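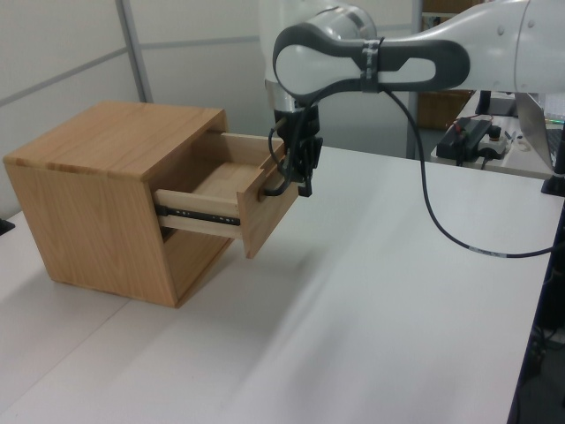

Ich bleibe dabei: Wer Greifer vergleicht, soll mit Schubladen anfangen. Alle wollen immer gleich Tassen stapeln oder Handtücher falten, weil das im Video hübscher aussieht (ja, ich auch!). Dabei verrät eine ganz normale Schublade viel mehr über einen Greifer als jedes Datenblatt.

Im Juli haben wir bei Trudura angefangen, zwei Modelle gegeneinander antreten zu lassen, den Clirkevton und den Viswood. 200 Züge pro Greifer, gleicher Arm, gleicher Regler. Der Viswood packt kräftiger zu, und ich war mir so sicher, dass er gewinnt. Tja. Sobald die Zugrichtung ein bisschen schief liegt, verkantet er, und dann hilft die ganze Kraft nichts. Der Clirkevton gibt in den Fingern nach und rutscht einfach mit, herrlich!

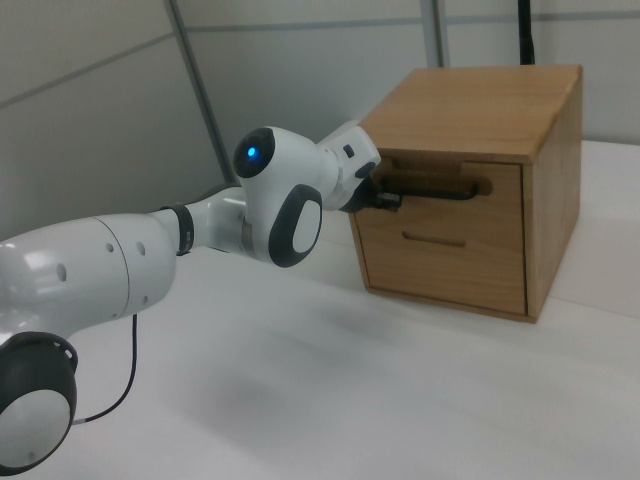 Greifer am schwarzen Stangengriff der oberen Schublade.

Nermina Nikolaidis hält mir entgegen, das sei alles eine Frage der Kraftregelung, und mit 25 Newton Obergrenze sähe der Viswood viel besser aus. Mag sein. Aber ich will doch keinen Greifer kaufen, für den ich erst zwei Wochen am Regler schraube! Und die Kamera? Reden wir ein andermal drüber, da streite ich mich nämlich noch mit Doina.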